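4.2 The persistence of tape

Of all the supplies we followed through the Zundurport workrooms, masking tape was the one with the least interest in being organized. Scissors went home at night. Rulers, being of no use to anyone, stayed exactly where they were put. Tape traveled. Over the study period we logged 37 separate resting places for it, including a windowsill, a coat pocket, and the handle of a broom, where a roll had evidently been hung by someone in a hurry and then admired by everyone else for most of March.

The workrooms had an official answer to this, which was the cabinet. Each shelf of the cabinet carried a label, and the label for tape was correct, legible, and placed over a shelf full of light bulbs. When we asked where tape belonged, respondents pointed to the cabinet with confidence. When we asked them to fetch some, they walked past it. We take this as support for Unnithan's distinction between the declared place of a thing and its working place, although Unnithan was writing on kitchens and may not thank us for the extension.

The working place, in all three rooms, was a shallow tray. No one could say who had introduced the tray or when. It had no label. It moved from bench to bench according to need, and rolls were dropped into it at whatever angle the hand happened to be holding them, new ones alongside old ones, with no attempt at stacking (see Figure 6).
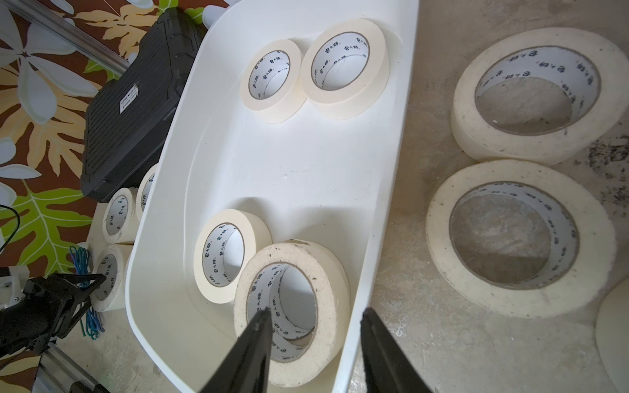 Figure 6. Rolls of masking tape in a white plastic tray.

Stacking deserves a word, as it was the one improvement that management had proposed. A stack of rolls is compact and pleasing to look at. It also hides the condition of every roll except the top one, and our respondents were particular about condition. A fresh roll was wanted for edges and for anything a customer would see. A scuffed roll, its sides speckled from life on the bench, was wanted for bundling, labeling, and holding doors. Lying loose and tipped, the rolls could be told apart at a glance and picked up through the hole with one finger, a method we saw used constantly and found described in no manual.

The Plema scheme, under which each roll received its own peg, was tried in the second room for 30 working days. Compliance was excellent on the first. By the end, the pegs held two aprons and a calendar — the tape had gone back to the tray. We had budgeted a full section for the results of this trial and have reduced it to the present paragraph.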